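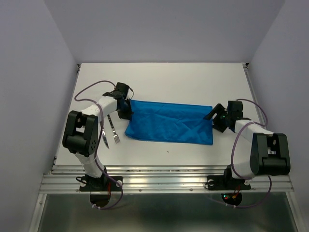

Forums > Homeschool Help > Record Keeping & Schedules

We use cookies to keep you signed in and remember your settings. By continuing you agree to our cookie policy. OK

How do you count hours when one lesson covers two kids?

Furnach Mom

Second year homeschooling, kids are 8 and 12. Our umbrella group (Garkska) wants an hours log turned in end of February and I have been doing it in a spiral notebook which is a mess. My problem - a lot of what we do is together. Read aloud, nature stuff, most of history. The younger one listens in on the older one's science and honestly picks up half of it. So do I write the hour down once or twice?? And does it go under his grade or hers.

Also what do you do with the things that aren't really a subject. Yesterday we spent the whole morning making a timeline for the hallway and there was reading, handwriting, some math (spacing out the years, that took forever) and a fair amount of arguing. I put "history" and felt like I was cheating us out of the rest of it.

I tried the Mikex planner app for a couple weeks, a friend swears by it, but I spent more time tapping in lessons than teaching them. Would go back if someone can tell me theres a faster way. Otherwise paper is fine, I just need a system I'll still be doing in the spring. Thanks in advance, typing this while the spelling test is going on so sorry if its scattered

Posted Sunday, October 4, 2026

Tags: record keeping, multiple ages, hours log, planners

Xiaoqing Xiao

Twice. Each child has their own log, so an hour of read aloud is an hour on her page and an hour on his page. You're not reporting your hours as the teacher, you're reporting theirs. I worried over this our whole first year for nothing. Do check the wording on the Garkska form though, groups change their forms and I haven't seen this years.

For which grade - doesn't matter for the log. Write the subject and what you did. If the 8 year old sat in on a science lesson meant for the older one, put it down as science if he was part of it. If he was under the table with Legos I wouldn't. (Mine did both in the same half hour, I gave him the half hour.)

Timeline morning: split it. I don't time each piece, I'd go crazy. I look at the whole block at the end and divide it up. Three hours might be history one and a half, math one, language arts a half. Nobody has ever asked me how I got there and I think it's fair to the kids. I write a few words next to it so I remember, like "hallway timeline, 500 AD to 1400".

What finally worked for me on paper:

One sheet per kid per week. Subjects down the side, days across the top. Photocopy a stack in August.

Stuff we do together gets a T in the corner of the box. Then I fill in one kids sheet and copy the T boxes to the other on Friday. Takes me maybe ten minutes with coffee.

Total at the bottom of each sheet the same day. Do NOT leave the adding up for February. I did that once and it was a whole weekend at the kitchen table with the calculator, and the two totals didn't match and I never did find out why.

Sheets go in a three ring binder, one divider per kid. Book lists in the back. Field trip tickets and programs get punched and stuck in behind the week they belong to.

Haven't used Mikex so can't help there, sorry.

Lü dad of 3

we just write everything as "unit study" lol. works for us but we're not in an umbrella so idk

Bramble_and_Books

Agree with Xiaoqing on logging it for both kids, disagree a little on paper. I do use Mikex and the tapping problem goes away if you quit entering lessons ahead of time. Enter them after. Set up one week that looks like your normal week, copy it forward, and then just fix what was different. Some days I change nothing. Some days I delete the entire afternoon - dentist, grandma, somebody crying over fractions.

For both kids at once there's a share thing when you save a lesson, you check off each student. Took me months to notice it, it's small. Might have moved since, they redo the menus all the time.

One thing to watch, the hours report adds up by the calendar year unless you change the dates. I printed mine the first time and it was missing everything from before Christmas, I about had a heart attack. Change the start date to your first day of school and it's fine.

If you go back to paper anyway I'd still take a picture of every sheet. My sister lost a binder in a move.

And for the not-really-a-subject days, ours go under "projects". Asked our evaluator first and she was ok with it as long as there's a line saying what it was. Yours may want it broken out so ask befor you do a whole year that way.

Furnach Mom

Oh this is so helpful, thank you all. Stealing the T in the corner. Going to try the weekly sheets thru Thanksgiving and if I fall behind I'll give the app another shot. Spelling test went badly btw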